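Writing Letters Again (Or Trying To)

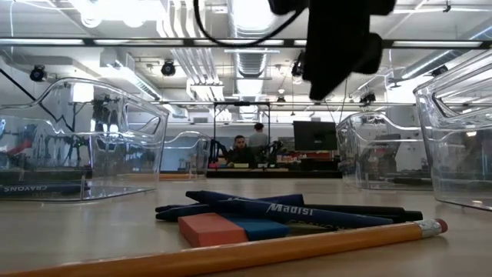 Tevwood, October

So I've started writing letters. Real ones, on paper, with a stamp! I blame my old roommate Bo-ram Yoon, who moved out to Claltside last spring and has no patience for texting. She sent me four pages about her new neighbors and a fight over a hedge, and I laughed so hard at the kitchen counter that I had to read it over again before I took my coat off.

I wrote back that same night and it was awful. I'd forgotten how! My hand cramped up halfway down the first page, and I kept wanting to go back and delete things. I finally gave up on pen and switched to pencil, and that helped a lot (I erase something in pretty much every line, and my spelling without a computer is a disgrace).

The funny part is how different you sound on paper. In a text I'd say "work is fine" and leave it there. In a letter you've got all that white space staring at you, so I ended up telling her about the bus route changing, and the soup I burned, and how I'm still kind of sad about the bakery on Bevan Street closing. None of it was news. She wrote back with three questions about the soup.

Postage has been a whole education too. I had 60 stamps in a drawer from some holiday card plan I never went through with, so I'm set for a good long while. The mail from here to Claltside takes 7 days, which drove me nuts at first. Now I kind of like it. By the time her answer comes I've forgotten what I asked, and I have to work it out backward from what she says.

My paper is nothing fancy, just a cheap pad from Butance, the discount place by the train station. They had a boxed set with matching envelopes that I picked up and put down twice. Maybe for my birthday.

I'm thinking of writing to my aunt next. She's never once answered an email from me, but she does keep every card she gets in a cookie tin, so I like my chances. If any of you still write letters, tell me what you put in them! I've used up the soup story.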